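Skusico Kitchen Words, version 2

Welcome, and thank you for stopping by! Skusico is a small list of the everyday words people use for drinks, dishes and the things they keep on a table, gathered from households in Rakstead and Jukby over one long and very talkative June.

There are 510 entries in all, and 384 of them come with a spoken example sentence. The spelling follows whatever the speaker preferred, so please be gentle with it.
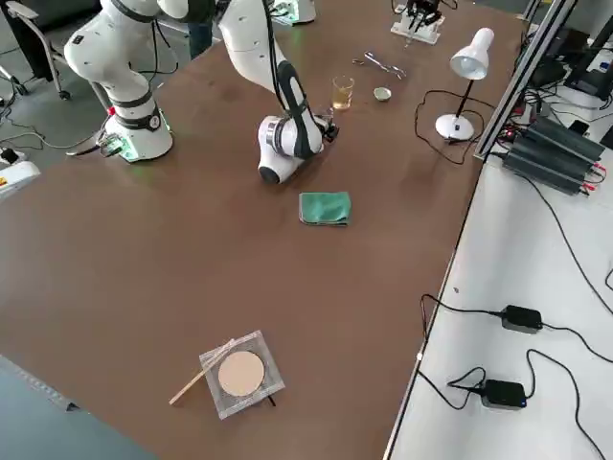
Drinking glass with a pale yellow drink (see entry 315, "glass").

Each row gives the word, the town and a short note on meaning. Blank notes are still being filled in, and we would dearly love corrections from anyone who grew up saying these words.

Last updated 05/11/2023. Free to use for teaching and study, with a mention of Skusico.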